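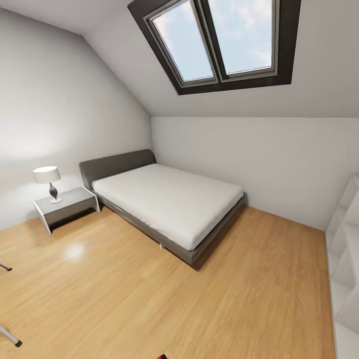

Counting the wells that still work

Home Posts Notes About Contact

Friday, September 6, 2019
Filed under: aid, water, measurement

Search this blog Go

Most reports on rural water programmes give one headline figure, the number of people served. I have spent the summer reading such reports for a piece of contract work and want to set down how the figure is usually made, before I forget the details.

The method is simple. A programme drills or repairs a water point. Each point is assigned a standard number of users, set by the design guideline. The number of points is multiplied by the number of users and the result goes in the annex. If the programme runs for several years, the yearly results are added together. Points which have stopped working are seldom taken off the total.

The district I was reading about is Irneo. The Lusel programme lists 212 handpumps there, built or repaired over 7 years. The last full survey visited all of them and recorded whether water came out within a fixed number of strokes. A pump that passed was marked functional. A pump that gave water only in the wet months was also marked functional if the visit fell in the wet months, and this one did.

Anayeli Quintero, who ran the survey team, sent me the raw sheets as well as the summary. The sheets have a column for the date of the last repair and another for who paid. In the summary both columns are gone. I asked why and she said the template from head office had no field for them. The field staff kept filling them in anyway.

Those two columns are the useful part. A pump repaired last month with money collected by its users is in a different position from one repaired last month by the programme's own mechanic. Both count the same in the headline. When the mechanic's contract ends, they will not behave the same.

There is also the question of spare parts. The Overgaard type of pump uses a seal that is not stocked in the district. The older Noka type uses one that is. The donor's procurement rules favoured the first on unit price, and transport of spares was outside the calculation. I have not seen an estimate that includes it. I tried to make one and gave up when I found that the freight invoices were filed by shipment and not by item.

Þröstur Bisgaard has argued for some time that payment should follow days of working service. His draft uses a 30 day reporting period, with a user in each village sending a short text message when the pump fails and again when it is mended. The last trial produced 2,902 messages. A fair share were duplicates, and sorting them took longer than planned. He still thinks it is cheaper than an annual visit. I think so too, provided that someone is paid to read the messages, a cost the draft leaves out.

The revised draft is due in November. I will post the comparison table once I have permission to share the repair dates.

Recent posts
Unit costs and what gets left out of them
Reading a logframe from the bottom up
Two ways to define a household
Notes on per diems
Why baseline surveys arrive late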